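**January, Tuesday, 4:15 pm – walnut ink, third batch**

Picking up where the last page stops (sorry about the smear on it, that was batch two). The husks have been soaking in the big enamel pot since the weekend and the whole back half of the shop smells like a wet basement. Océane says she likes it. I've stopped noticing, and then I walk in from outside and notice it all over again!

Quick recap for anyone reading over my shoulder: we're trying to get a brown we can use for the Doucette ledgers, the ones that need their page numbers and ruled headings redone where the old ink has flaked. It has to flow in a dip pen, it can't feather on that soft paper, and it has to stay brown. Batch one was thin and pretty and looked like tea. Batch two was the right color but grew a fur coat in the jar.

## What went in

- 300 g dried husks, crushed with the heavy mallet, shells picked out by hand
- rainwater to cover, topped up twice
- 40 g gum arabic, the lumpy kind from Zernow, dissolved separately overnight
- a few cloves in the jar against mold
- no rusty nails this time

The nails were my idea and I take the blame. They did darken it, but they pulled it toward gray, and next to the old writing it looked like somebody had used a ballpoint. If we want an iron ink we should make a proper iron ink and give it its own pot.

Simmered from nine until a bit after two, low, lid half on. I was supposed to check it every half hour and I did for most of the morning, then the phone rang, and when I got back there was a dark ring baked onto the inside of the pot well above the liquid. I scraped it back in. Color jumped a lot after that, so maybe being forgetful is part of the recipe? I'd like to know if the ring matters or if it was only the extra cooking down. Next time I'll leave the ring alone and compare.

Strained three times: kitchen sieve, then muslin, then the old cotton pillowcase. The muslin clogged almost immediately and I ended up squeezing it like a cheese, so my hands are going to be this color until spring. The pillowcase was slow but what came through was lovely and clean. Go straight from sieve to pillowcase, skip the muslin.

Gum went in warm and got stirred with the glass rod. I added all of it, and in hindsight I should've gone in halves and tested in between, because the first pen strokes had a shine on them like nail polish.

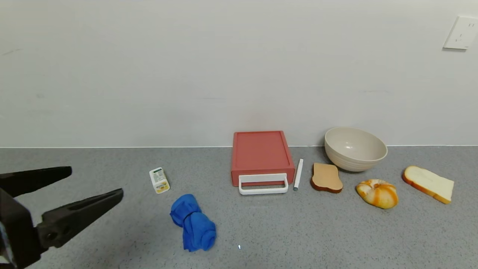

Raili thinks forty is too much gum for husks this strong and that the shine will crack as soon as a page gets turned a few times. She'd cut it by a third, let the jar sit a week, and only then decide. She also wants a strip folded and unfolded 100 times before any of it goes near a ledger, and I said fine, as long as she's the one folding.

I do think she's right about the gum. I painted a thick patch on scrap, dried it by the radiator and bent it over my thumb, and there was a little crackle along the fold. The thin strokes didn't crack at all, though, and nobody is going to be laying down thick patches in a column of page numbers. So: dilute part of the batch with plain strained husk liquor, which brings the gum down without losing color. I kept back a jar of it (labeled! in pencil!) for just this.

## Pen tests

Three papers, same nib, same hand (mine, so forgive the wobble).

**Modern sketch paper.** Beautiful. Sits right up on top, dries a deep warm brown with a darker edge. Useless to us since none of the ledgers are on it, but I might steal a bottle for Christmas cards.

**Grillmont rag, the cream one.** Good. Tiny bit of spread on the downstrokes, and the hairlines stayed fine.

**Blank leaf from the back of the spoiled ledger.** Feathered. It wasn't terrible, but I could see it without the loupe, little whiskers all along the bottom of the line. Ravinder suggested brushing thin gelatin over the spot first and letting it dry, and on the one corner I tried, the whiskers went away. The gelatin left the paper slightly stiffer there. You can feel it with a fingertip but I couldn't find it by eye, even holding the leaf up sideways to the window. I'd want Thérèse to look before we do that on anything that isn't already spoiled.

Drying time was longer than I wanted. I gave each strip 60 seconds and then wiped with a clean cotton swab, and the ledger paper still smudged. Blotting helped. A thinner mix should help more.

I've been judging color in the wrong place, too. Under the ceiling lights the brown reads cooler than it does by the window, and anything glossy just bounces the glare back. Batch two got approved indoors at five in the afternoon and looked like mud the next morning. From now on I'm matching by daylight, next to the original writing, before lunch.

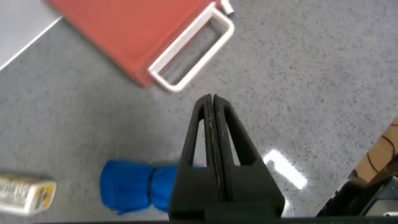

*Gray speckled surface, overhead glare.*

## Still to do

- Thin one jar with the kept-back liquor and rerun all three papers
- Put a strip in the south window with half of it covered in foil, leave it there till the end of February
- Ask Pranddale if their husks are from black walnut only. The last sack had some paler ones mixed in and I suspect that's where the tea color came from
- Wash the pillowcase (by itself!!)
- Fold test, Raili

Mackenzie asked if we could just buy the ready-made crystals. We could, and for the boxes and labels I think we should, they're cheap and they dissolve in a minute. For the ledgers I'd like to know exactly what's in the jar, in case someone has to take it off again in fifty years and wants to know what we were thinking. I'm writing the recipe on the inside of the box lid as well as in here.

5:40 pm – added a bit of the thinned mix to a clean nib before leaving. Shine is mostly gone, and the line on the ledger leaf is still whiskery but less so. Jar two is on the lower shelf with the lid loose. Please don't tighten it, I want to see if the cloves are doing anything.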